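Gallery: Stone Worktops and Window Ledges

A selection of finished and part-finished work by Jitalis Stone, cut at our Wolholm yard and fitted in homes within 40 miles. Most of it is granite, with a few pieces of quartz and slate. Click on any picture to see it full size. If you would like a price for something similar, please quote the name in the heading.

Bay windows are a large part of what we do. No two are the same shape, and very few are symmetrical, so we make a template on site before any stone is cut. Fitting follows once you have agreed the edge profile and the overhang.

A few points that customers ask about:

Thickness – 20 mm and 30 mm are both available. We use 30 mm where the front edge is curved.

Edges – pencil round, full round or square. A full round edge takes longer to polish and costs £119 more on a standard bay.

Sealing – done by us on the day. Dark granite needs it less often than pale stone, but we seal everything before we leave.

Cleaning – warm water, a soft sponge and a little mild detergent. Keep limescale remover and anything with bleach in it away from the surface. Dry it with a cloth afterwards, as water marks show up more on a polished dark top.

Adeleke bay

Speckled dark granite, polished, with a bowed front edge. The window frames are dark brown and the customer wanted a stone that would sit well with them.

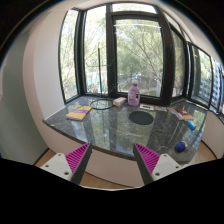

Adeleke bay – polished granite top with pale veining, curved to fit the alcove.

The polish picks up a lot of light from the windows, and you get the green of the trees in it as well. A honed finish in the same stone is available if you prefer less shine.

Templates for autumn fittings are being booked now, with places left in September. The Estine range of pale granites will be added to this page when the first fittings are complete.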